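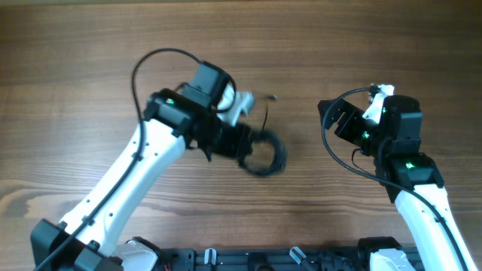 We use cookies to keep you logged in and to remember your settings. Accept | Manage

Oil or varnish for a kitchen table?

plankton_ridge
I've got a solid wood table that needs a new finish. The old one has worn through where people sit and glasses leave rings within a few minutes. It gets used for three meals a day plus homework. I've narrowed it down to Farkaletti hard oil or Velham satin varnish. The oil is $85 for the can and I'd need one can. The varnish is cheaper but I've had bad luck with brush marks. Which would you pick for a table that gets real use?

dovetail_dan
Varnish. Oil looks nice for a year and then you're redoing it. I put three coats of Velham on our table and it has taken hot plates, nail polish and a spilled bottle of red wine. Thin the first coat, use a decent brush, sand lightly in between.

mosswood
Disagree. When varnish fails it fails in patches and you have to strip the whole top. With oil you rub the worn spot with a pad, wipe on a little more, and by morning it's blended in. I've had an oiled table since 2000 and it has never been stripped.

dovetail_dan
Sure, but how many times have you re-oiled it? My varnish hasn't been touched since it went on.

mosswood
Once a year, takes an hour. I don't mind it. Nail polish remover would go right through your varnish, by the way.

kettlebee
What wood is it, and how much color do you have in it now? Oil will make any dark streaks darker. Some people love that and some hate it.

plankton_ridge
No idea on the species, it came from an estate sale in Planach. The look I'm after is warm brown with the grain left to show, streaks and knots and a paler band here and there. I don't want it orange.
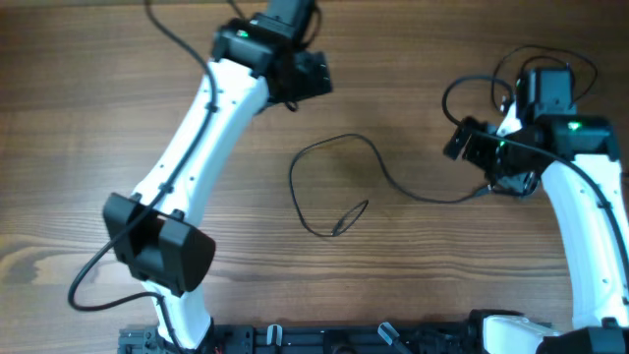 Re: Oil or varnish for a kitchen table?

kettlebee
Then try both on the underside before you buy a full can of anything. Sand a patch to the same grit you'll use on top or the color won't match. Leave it two days. Oil always looks too dark on the first night.

sawhorse_54
Barros sells sample sachets of the Farkaletti, or they did in September. Ask at the counter, they aren't on the shelf.

On price, don't forget the extras. I went with oil and by the time I'd bought pads, sanding discs and a respirator I was at $154. And lay the used rags out flat outside to dry. Don't leave them in a pile in the trash. Oily rags can catch fire by themselves.

dovetail_dan
Agree on the rags. Still say varnish. If brush marks are the worry, get the wipe-on version. It goes on thin so you need more coats, but you can't really mess it up.

mosswood
You can mess it up. Ask me about my bookcase.

plankton_ridge
Tested both underneath. The varnish came out a touch yellow and sits on top more than I'd like. The oil was too dark the first night, as kettlebee said, and then settled down. Going with the oil. I'll wipe off the extra after 20 minutes like the can says and keep the kids off it for a week - that will be the hard part.

dovetail_dan
Fair enough. Use coasters.

Comments (3)

linseedlou
Useful thread. One thing missing: do the underside too, at least one coat. A wide top finished on one side only can cup.

parkbench
Mine was finished on one side only and it's still flat. Depends on the wood and how dry your house gets in winter.

gritty_kitty
Does anyone know if the Farkaletti goes over old wax, or does all of that have to come off first?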